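People keep asking me whether robots can do shop-floor chores yet. My answer after 17 years in parts handling: a few of them, slowly.

Take the dullest job there is. Pick up a flat plastic panel, turn it, set it down square. A new hire at Perkden gets it in one shift.
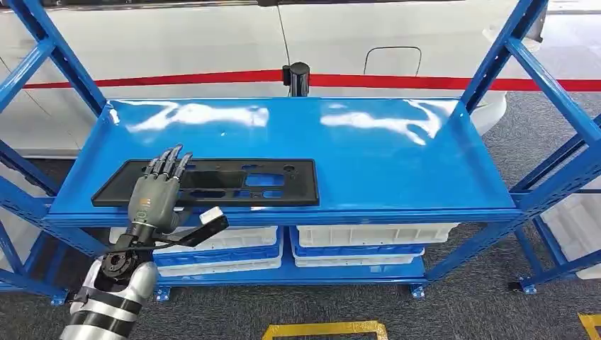 The trouble is thin parts lying flat. A person slides the part to the edge or gets a fingernail under it. A robot hand has fingers but no fingernails — and a shiny shelf can confuse the vision.

Shuk-fan Liao and I argue over what counts as good enough. She says 71 clean picks out of 100. I say a line that moves 2,000 panels a day can't live with that.

Stacking crates is closer. They're all one shape and they have ribs to grip.

Folding laundry at home? Ask me again in November.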